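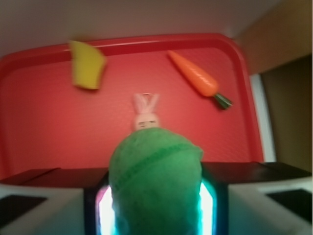
Carrot, bunny and friends in the red tray at Skamport Toy Library.

Could you spare us a morning or two? We are looking for people to join our sorting mornings at Skamport, and we would dearly love to hear from you, whether you have worked with small children all your life or have simply always had a soft spot for a toy carrot.

The toy library lends to nearly 300 families across Pacheco and the villages beyond, and what comes back to us comes back in a glorious muddle. Each lot is tipped into a red tray, looked over and put into the right set again before it goes home with somebody new. It is gentle work, mostly done sitting down, and there is always a pot of tea on the go (and quite often cake).

What a morning involves
Checking soft pieces for loose threads and worn seams, and wiping down the plastic ones. The trays get a wipe as well — they have had years of use and we are fond of them, scuffs and all.

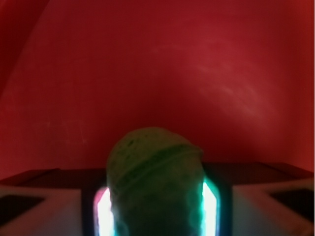

Who we would like to hear from
Anyone over 18 with patience and reasonable eyesight. You needn't know one set from another, as we will sit beside you for your first few mornings. Some people like to take all the animals, others will happily spend an hour with the balls and the odd yellow piece that might belong anywhere.
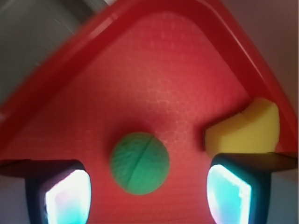 We can pay your bus fare, and there is step-free access from the Flukau Road side. To put your name down, or just to come and have a look first, please write to Roxana Ríos at the toy library desk by Sunday, August 10, 2025.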